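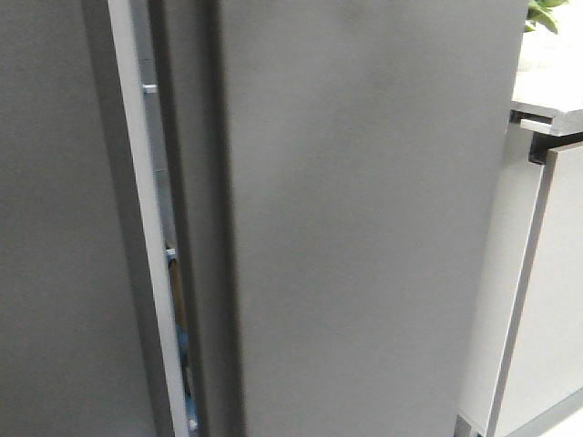
Monday, gray doors

Got in 331 calories on the old Treltik rower before breakfast, and I was so pleased with myself I nearly went round again!
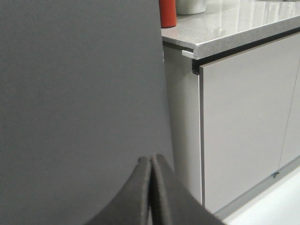 Last changed: Monday, 9:40 pm

My knees are much happier since I swapped the Narnthorpe hill for rowing - four mornings a week now, bless them.

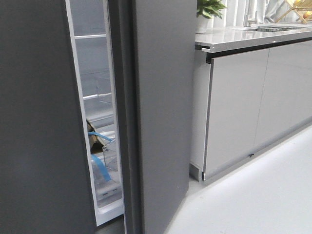
Rowing makes me hungry in a way walking never did. By ten I'm like that dark gray fridge door, partly ajar and waiting for something to happen. Two eggs helped.
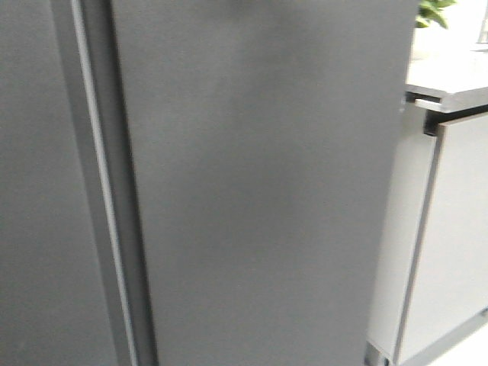

Badadero

Tomorrow I'll try for 1000 meters without stopping, and then a good long stretch on the rug.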